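Brurklow hand-held gripper station: progress report to Tritier
Reporting period ending 07/05/2019

Setup
The station is working and in regular use. It is a pair of hand-held grippers, left and right, each with a marker cube for tracking and its own cable. The table task is the first one in the program: small cup or bowl, saucer and drinking glass on a dark blue cloth.

We logged 1,205 table runs in the period. Of these, 100 were set aside for checking cube tracking against the jaw position, and the offset file was updated from them.

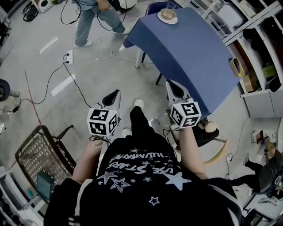
Maintenance
Both marker cubes are wiped at the start of each session and checked for lifted corners. The Kütt jaw fingers were replaced on the right gripper after the tips wore smooth. The left set is original and will be changed at the next service.

Cable faults cost us 3 sessions, all from strain at the left plug. We have fitted a clamp and there have been no dropouts in the period after that. Floor cabling still needs proper covers, and a quote from Brindine has been requested.

Next period
- Fit floor covers
- Change left jaw fingers
- Recalibrate both grippers and send the revised offsets to Tritier

Spending is within the approved labour and parts budget.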